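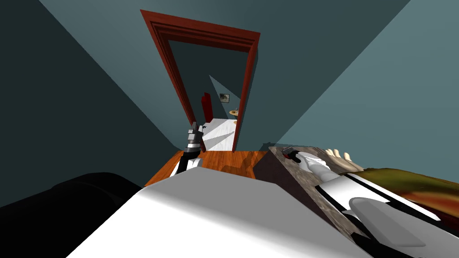 Publicado por: Unidad de Ensayos Havudow
Domingo, 30 de octubre de 2022
Categoría: Simulación, seguridad y manipulación con dos brazos

La pinza derecha no se detiene ante un obstáculo protegido y cierra en vacío al coger un pimiento

Estimados miembros de la comunidad:

Nos dirigimos a este espacio para solicitar orientación sobre un fallo que afecta a la validación de una tarea de manipulación en el simulador Wenby. La tarea consiste en que el brazo derecho recoja un pimiento rojo y lo deposite en otro punto de la superficie de trabajo, mientras el brazo izquierdo permanece en posición de espera. En el entorno se ha dispuesto una figura con forma de mano, cuya función es representar la presencia de una persona junto al robot. Toda trayectoria que se acerque a menos de 10 centímetros de dicha figura debe terminar en una parada de protección.

La parada no se produce. El brazo derecho se aproxima a la figura con la velocidad nominal y completa el recorrido como si la zona de exclusión no existiera. El registro de eventos no recoge advertencia alguna, y el estado de la supervisión de seguridad figura como activo durante toda la ejecución.

Existe además un segundo comportamiento anómalo. Cuando la tarea llega a la fase de agarre, la pinza recibe la orden de cierre y los dedos completan su recorrido sin registrar contacto con el pimiento. En otras ejecuciones sucede lo contrario: se registra un contacto con valores de hasta 80 newtons, el control interpreta una colisión y el brazo queda bloqueado hasta que se reinicia la sesión.

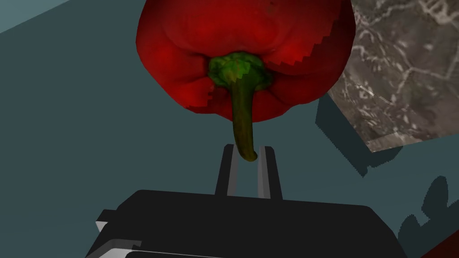

Pinza abierta y pedúnculo del pimiento con los dedos abiertos bajo él.

Hemos efectuado las siguientes actuaciones, sin resultado:

Se ha reinstalado el controlador de la pinza y se ha restablecido su configuración de origen.
Se ha reducido la velocidad de aproximación.
Se ha sustituido el modelo del pimiento por un cilindro simple. Con el cilindro, el agarre se completa correctamente. La zona de exclusión continúa sin actuar.
Se ha repetido la tarea con el brazo izquierdo desactivado, por si se tratara de una interferencia entre ambos planificadores.

La incidencia comenzó en junio, después de importar al proyecto un conjunto de objetos de la biblioteca Yensuk. No podemos afirmar que exista una relación causal, puesto que en las mismas fechas se modificó también la disposición del mobiliario y se desplazó la encimera con textura de piedra.

Agradeceríamos conocer si otras entidades han observado este comportamiento y si resulta procedente continuar los ensayos mientras se investiga. La tarea debe trasladarse posteriormente al robot físico y, en las condiciones actuales, no consideramos que los resultados obtenidos puedan respaldar ese paso.

Unidad de Ensayos Havudow

Respuestas de la comunidad

Usuario: taller_celda_norte

Buenos días. A nosotros nos ocurrió algo parecido con unas berenjenas y se resolvió aumentando la fricción de los dedos. Yo probaría con eso. También conviene cerrar la pinza más despacio.

Respecto de la parada, no utilizamos zonas de exclusión en simulación, de modo que no puedo pronunciarme.

Comentario de Unidad de Ensayos Havudow: Agradecemos la indicación. Se ha aumentado la fricción y la pinza sigue cerrando en vacío. Entendemos que el parámetro carece de efecto mientras no se registre contacto entre las superficies.

Usuario: Servicio de Asistencia Rusero
Respuesta marcada como solución 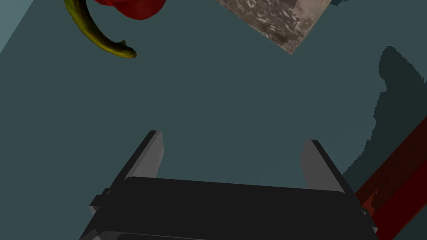
Tiempo de lectura: 4 minutos

En atención a la consulta formulada, procede separar ambas incidencias. Aunque es probable que tengan un origen común en la importación de los objetos, sus consecuencias son distintas y una de ellas afecta a la seguridad. Recomendamos suspender los ensayos destinados a la validación hasta que la parada de protección quede restablecida. Las ejecuciones de diagnóstico pueden continuar, siempre que sus resultados se identifiquen como tales y no se incorporen al expediente de la tarea.

Incidencia en el agarre

Cada objeto importado en Wenby dispone de una malla visible y de una malla de colisión. La primera determina el aspecto que ofrece el objeto en las vistas de cámara. La segunda es la única que interviene en el cálculo de contactos. Un pimiento puede mostrarse con todos sus lóbulos, el cáliz verde y el pedúnculo curvado, y disponer, sin embargo, de una malla de colisión desplazada o generada con otra escala. La pinza atraviesa en ese caso la parte visible sin que el simulador advierta contacto alguno.

El bloqueo por fuerza excesiva admite la misma explicación. Si la malla desplazada coincide con la posición inicial de un dedo, el motor de física intenta separar ambos cuerpos de forma inmediata y genera una fuerza que no corresponde a ningún agarre. El hecho de que el cilindro simple funcione correctamente apunta en esta dirección, y permite descartar en principio el controlador de la pinza.

Para comprobarlo, se recomienda proceder del siguiente modo:

Detenga la simulación y abra el visor de colisiones.
Active la representación superpuesta de la malla visible y la malla de colisión.
Seleccione el pimiento y compare los contornos, en particular en torno al pedúnculo, que con frecuencia queda excluido de la malla simplificada.
Si los contornos no coinciden, elimine la malla de colisión y genérela de nuevo mediante descomposición convexa.
Repita la comprobación con los demás objetos procedentes de la misma importación, incluido el objeto alargado de color verde situado en la mesa.
Guarde el proyecto con otro nombre antes de reanudar la simulación.

No es aconsejable corregir el desplazamiento modificando el punto de agarre. El cierre podría parecer correcto en una orientación determinada y fallar en cuanto el objeto se presente girado.

Debe tenerse en cuenta, asimismo, que el contorno dentado de las sombras sobre la mesa depende de la resolución configurada para el sombreado y no interviene en el cálculo de contactos. Si la tarea utiliza un detector visual, esas sombras sí pueden alterar la segmentación, por lo que convendrá elevar dicha resolución en una prueba separada. No modifique ambos parámetros en la misma ejecución. 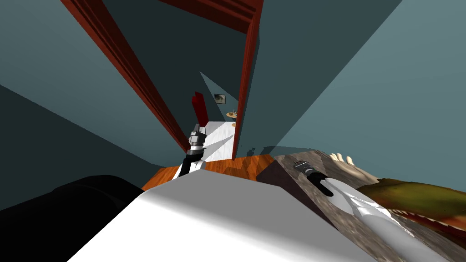 Incidencia en la zona de exclusión

La supervisión de seguridad de Wenby no reconoce los objetos por su forma. Un elemento con apariencia de mano se trata como un objeto ordinario mientras no tenga asignada la clase «protegido». Cuando se importa un conjunto de objetos con la opción de sobrescritura activada, las clases asignadas con anterioridad pueden perderse. El estado general continúa figurando como activo, porque el supervisor está en funcionamiento; sencillamente, carece de elementos que vigilar.

Se recomienda verificar los siguientes extremos:

La figura con forma de mano tiene asignada la clase «protegido» y no la clase predeterminada.
La zona de exclusión está vinculada a la figura y no a las coordenadas de la escena. Al haberse desplazado la encimera, una zona fijada por coordenadas habría permanecido en su ubicación anterior.
El eslabón de la pinza derecha consta en la lista de cuerpos supervisados. Algunas configuraciones incluyen el antebrazo y omiten los dedos.
El registro de eventos está configurado para recoger también las advertencias de proximidad.

Una vez efectuadas las correcciones, la prueba de aceptación debe realizarse sin el pimiento y a velocidad reducida. Dirija el brazo derecho hacia la figura y confirme que la parada se activa al alcanzar la distancia establecida. A continuación, repita la prueba con el brazo izquierdo. Ambos brazos deben detenerse con independencia de cuál de los 2 haya invadido la zona.

En cuanto al robot físico, la parada obtenida en simulación no sustituye la verificación de los dispositivos de protección de la instalación. La distancia configurada en el modelo tampoco puede emplearse como distancia de seguridad real sin una evaluación de riesgos que considere el tiempo de respuesta y el recorrido de frenado del equipo.

Servicio de Asistencia Rusero

Comentario de Unidad de Ensayos Havudow: Se confirma la pérdida de la clase asignada. La zona, además, estaba fijada por coordenadas. Tras corregir ambos aspectos, la parada se activa con el brazo derecho. La prueba con el brazo izquierdo queda pendiente, por lo que los ensayos de validación permanecen suspendidos.

Comentario de Servicio de Asistencia Rusero: Tomamos nota. Rogamos que, al concluir la prueba, se indique si los dedos de la pinza izquierda figuraban en la lista de cuerpos supervisados.

Usuario: simulacion_aplicada

Como complemento de la respuesta anterior, deseo señalar que la malla de colisión del pimiento de la biblioteca Yensuk presentaba en nuestro caso el eje vertical invertido. Regenerar la malla no fue suficiente y hubo que restablecer también el origen del objeto. El síntoma era idéntico: los dedos cerraban en torno al pedúnculo sin registrar contacto.

Comentario de Unidad de Ensayos Havudow: También en nuestro proyecto el eje estaba invertido. Con el origen restablecido, la pinza registra contacto al cerrar y no se han repetido los bloqueos. Se mantiene abierta la consulta hasta completar la prueba del brazo izquierdo.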